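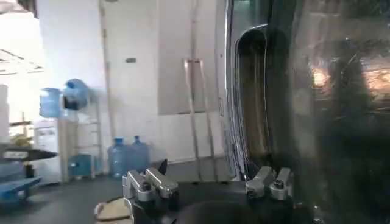

Grukbridge Support
Ticket: Gestuvar two-finger gripper kit, grip lost on curved rims
Product: Gestuvar gripper kit with wrist camera, evaluation unit
Reported by: Stankevičius, test kitchen
Assigned to: Chidubem Ugwu
Opened: 12/06/2022
Status: Resolved, one item carried over
Priority: Normal

Problem as reported

Gripper closes on the rim of a dark bowl, reports a successful grasp, then drops to "no object" during the lift. Happens on most lifts with round, matte black items. Does not happen with mugs, boxes or the flat test block. Customer is in the evaluation period and wants to know if this is a fault or a limit of the kit before deciding on purchase.

Setup

Arm controller and gripper both on the stock configuration. Visness vision module on the wrist camera, auto exposure on. Fingers fitted with the standard black pointed tips. Grip force set to 35 percent. Close speed at default.

Reply 1, Ugwu

Please send the gripper event log for a failed lift and a good one. Also confirm:
- finger tip screws are tight
- zero position was set after the tips were fitted
- the camera cable has slack at full wrist rotation

Do not raise the force yet.

Reply 2, Stankevičius

Logs attached. Screws checked, all tight. Zero position was set at delivery, before we changed from the flat tips to the pointed ones. Did not know it had to be repeated. Cable is fine.

Reply 3, Ugwu

The zero position explains part of it. The pointed tips meet earlier than the flat ones, so the controller has the wrong value for fully closed. With a thin rim between the fingers, the reported gap falls close to the "no object" limit, and any small movement of the rim pushes it over. Thick items are not affected, which matches what you see with the mugs and boxes.

Steps:
1. Remove any object and move the arm clear of the work surface.
2. Open Gripper, Setup, Finger Zero.
3. Select the tip type that is fitted.
4. Run the close cycle at low force. Keep hands away.
5. Save, then power cycle the gripper. The new value is not loaded until restart.

Repeat the bowl test at 35 percent force and send the log.

Reply 4, Stankevičius

Done. Better. "No object" is gone on most lifts. We still get a bad approach now and then: the fingers come down to one side and one tip lands on top of the rim. Only at the station next to the appliance with the dark glossy front. The same bowl at the other station is picked up every time.

Reply 5, Ugwu

The grip log is clean in all of those cases, so this is a separate problem in the vision step. Two things work against the module at that station. The bowl is dark and matte, with very little contrast along the rim. The panel beside it reflects the room lights, and the bright patches shift as the wrist moves. Auto exposure follows the patches and the rim goes black.

Please try the following in the Visness settings:
- turn auto exposure off and set exposure manually, with the bowl in view and the room lights on as in normal use
- draw the search region so that it leaves out the appliance front
- set minimum edge contrast one step lower
- take a new reference for the bowl at the station where it will be used

Wiping down the panel may soften the smeared reflections but will not remove them. The search region matters more.

Reply 6, Stankevičius

Region and manual exposure applied. Ran the bowl cycle 700 times at the problem station. 2 failed approaches, no drops. Both failures were in the evening with different lighting. Contrast setting made no difference that we could find, so we put it back.

A few remarks for the evaluation. The zero procedure should be in the tip change instructions. At present it is only in the commissioning chapter. The search region editor is slow, and it took about 3 minutes to save each change. Grip itself is good and we have no complaint about the fingers.

Reply 7, Ugwu

Result is within what we expect for this kit. For the evening shift, save a second exposure profile and switch it from the job file. Profiles do not switch on their own in the current software.

Editor save time is not normal. Passed to the software group as a separate item. Please send the controller version and the free storage value from the System page.

Documentation request accepted. The tip change sheet will be revised in September to include the zero procedure and the restart.

Resolution

Cause 1: finger zero not repeated after tip change.
Cause 2: auto exposure affected by reflections near the pick position.
Parts replaced: none.
Open item: slow save in search region editor, waiting on version details from customer.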